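Gorkport Mending Circle
Progress report to the Varela Fund, second period
Prepared by Citlali Manríquez, program lead

Dear friends at the fund,

I promised at the start of the grant that I would write these reports the way I talk, so I hope you have a cup of something nearby. It has been a full stretch for us, mostly a happy one, and I will try to cover the parts you asked about as well as a couple you didn't.

Attendance first, as I know it goes in your table. We had 104 people come through the door at least once since the last report, which is more than I dared put in the application. Many of them came back, and a good number brought a sister or a neighbor the next time (and usually a bag of clothes that had been sitting in a closet for years). The evening sessions are still the busy ones. The early afternoon session was slow until September, when the bus route changed and it suddenly became easy to reach us from the north side of town. Now we have to put out extra chairs!

The beginner course has settled into a shape I am pleased with. We start with buttons and hems, move on to patches, and then spend two full sessions on darning, which everybody dreads and then doesn't want to stop doing. Last time I told you we were going too fast through the darning, and you very kindly wrote back that we should take the time we needed. We did. I dropped the zipper session from the basic course to make room and we now run it as an evening of its own, with sign-up. It has filled each time.

Knits have been the big request. People bring in sweaters and T-shirts and all sorts of stretchy things, and the stitches that work so well on a cotton shirt pucker terribly on those. I spent a good part of the summer working out a set of practice pieces so that a beginner can make mistakes on something other than a favorite cardigan. The written handout that goes with them is on its third version and is finally short enough to fit on one page.
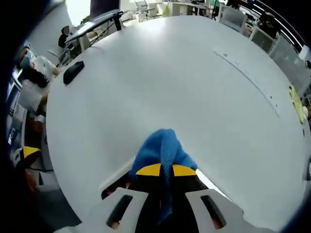 Blue cloth with a fine knitted or mesh texture, at the big white table.

On the money side we are close to plan. The largest purchase was the sewing machine from Akix, which came to $928 with the spare feet and the carrying case. That is a little over the line in the budget, and I moved the difference out of printing, where we have been thrifty. Thread, needles and interfacing came to $600 for the period. I had guessed lower, but we go through ballpoint needles at an astonishing rate now that so many people are working on knits, and I would rather replace a bent one than watch somebody fight with it all evening. The rent for the room has not changed.

We also bought a small supply of Meltness, the fusible tape we use for quick hems, and I want to be frank that I have mixed feelings. It is wonderful for someone who needs trousers shortened by tomorrow morning, and two of our members who find hand sewing painful are devoted to it. It did not hold well for us on heavy denim, so for jeans we have gone back to stitching. I will keep a few rolls on the shelf and see how quickly they go.

There were some things that didn't go to plan. The open repair day at the library had to be moved twice, first over a double booking and then because I had the flu, and by the time we held it the flyers were out of date. It was a quiet day. Those who came got a great deal of attention, and one gentleman left with four mended shirts and a borrowed thimble, but I had hoped for a crowd. I would like to try again in the spring with a single fixed date and the library's own newsletter behind it.

You asked how we measure whether people keep mending at home. I sent a short questionnaire to everyone who finished the basic course, and some 91 percent of those who answered said they had repaired at least one thing on their own since. Please take that with a pinch of salt, as the people who answer questionnaires are often the ones with good news to share. I'd like to ask again after the winter, and perhaps telephone a few of the quieter ones.

For the next period I have three more basic courses on the calendar, one of them in Spanish from start to finish, which I will teach myself. Two members of the first group have offered to help at the tables, and I am setting aside an afternoon to go through the lesson plans with them. I would also like to look at better lamps. The evenings are getting dark early and black thread on black wool is hard on anyone's eyes.

The receipts and the attendance sheets are in the envelope with this letter. If anything in the figures looks odd, do call me in the morning before ten, when I am nearly always at my desk.

With warm thanks,
Citlali Manríquez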